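Search this site Enter keyword Go
Print this page | E-mail this chapter

Chapter 7
The Job After the Job

When Rafferty, a mid-sized packer of snack boxes, put its first automated picking line into service one December, management promised the packers that the machine would take over the boring part. The packers were pleased, and asked which part that was. It took most of the winter to find out.

The line was called Diltico, and it was good at boxes. Anything square, stiff and willing to hold still went into its carton without complaint. The 39 people on the packing floor had assumed that everything they handled was equally dull. They now learned that a wrapped bun is a hard problem. A wrapper crinkles, shines and slides. It has ends that stick out where a finger wants to go, and what is inside it can be squashed.

So the work was split in a way few of them had pictured. Diltico took the cartons. The packers kept the soft goods, and a few were given a new task, which was to pick up snacks with a gripper held in the hand so that the machine's designers could study how it was done. Their job title did not change. Neither did their pay, a point we return to in Section 7.4.

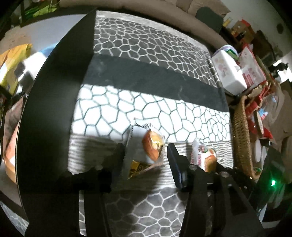
Italo Mancuso thought all this was a fine joke at the packers' expense: he had spent years being told that anyone could do his job, and now he was asked to do it slowly, with two stiff fingers, for the benefit of something that couldn't. Gualtiero Fiore disagreed. He liked being asked how he did things, he said, even if the one asking was going to be bolted to the floor.

Both men have a point, and this chapter will not settle the matter. It looks at what happens to skill when part of a job is handed to a machine, at who gets to name the parts, and at the old habit of calling work simple until someone tries to build a device to do it.

Before reading on, write down a task you do at work or at home without thinking. Keep the paper. You will need it in Section 7.2, where it will probably annoy you.

Related chapters
5 Clocking In: Time and Who Owns It
6 The Tritelo Warehouse and Its 300 Scanners
8 Ploltadness: A Town Between Two Factories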